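Purkel Gas & Electric
Field Office Safety Checklist, Gotia Service Center
June 27, 2023
Items marked OK, FIX or SIGH.

1. Main entrance and lobby – OK
Door closes by itself again. The mat has been replaced with one that lies flat, after a long career of not doing so.

2. Electrical room – FIX
Clear space in front of the 600 amp switchboard is supposed to be 46 inches. It was, once. The holiday decorations now live there. An energy company should be able to find its own breakers without moving a reindeer.

3. Emergency lighting – FIX
Units in the east hall stayed on for the full 60 minutes. The one by the stairs managed a brief flicker. New battery on order from Swanepoel.
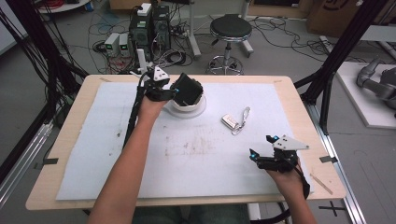
4. Cords and cables at workbenches – SIGH
Company rule is that no cord crosses a walkway, and the billing department's fan continues to disagree. Cord covers were bought last June and are still in their wrapping. Benches get the same check as desks: a cable that drops past the front edge of the table, goes on the list as a knee and chair hazard. Clip it underneath or run it off the back. Tape is a temporary measure, and the tape in billing has been temporary long enough to qualify for a pension.

5. Fire extinguishers – OK
All tagged, all charged. The one in the break room is no longer holding the door open. It has been replaced in that duty by a box of annual reports.

6. Meter return shelves – FIX
Posted limit is 300 pounds per shelf. The middle shelf has developed a smile. Move the old Cenaro meters to the floor cage before it starts to laugh. 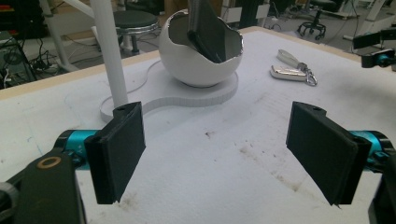 The cage key is on the hook marked "Not the cage key." Please relabel the hook.

7. Gas odor drill – OK
Building cleared, head count correct on the second try. Two departments met at the old assembly point, now a flower bed.

8. First aid cabinet – FIX
Plenty of eye wash, no bandages. Restock.

Open items go to the site manager. Items 2 and 3 are to be closed before the next inspection.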